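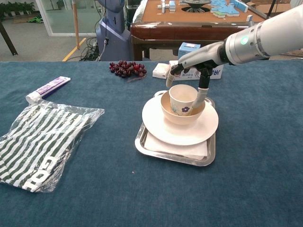
Fig. 1. Table 2, tray stack on the teal cloth: cup, bowl, plate, napkin, tray.

July, notebook entry, 14:00

Tray setting for the Umham guest rooms, second layout. Soudabeh wants one tray per room carrying everything for a late arrival, so the pieces have to nest.

Order from the bottom: steel tray, folded paper napkin, cream plate, peach-beige bowl, paper cup with the purple flower. The napkin goes under the plate to stop it sliding on the steel. First layout had it beside the plate and it took up too much of the tray.

Bowl base measured 97 mm, plate well 100 mm. Fit is acceptable. Cup in bowl is less good – nothing locates it, and a paper cup is light. Try the heavier Dhanial cup before changing the bowl.

Still to be placed: toothpaste, the bagged green and white striped fabric, the small white packet, the blue-printed box and the pale blue carton. Box stays off the tray. Toothpaste could lie along the long side if the plate moves over. Grapes are for the bowl, added last, with the cup moved out to the napkin corner. Check whether that defeats the nesting.

Nusrat asked for layout 3 with the smaller Nestura plate. Stock is 7, enough for a trial.

To do:
– weigh full stack
– repeat with napkin unfolded
– ask Soudabeh if the toothpaste belongs in the bathroom set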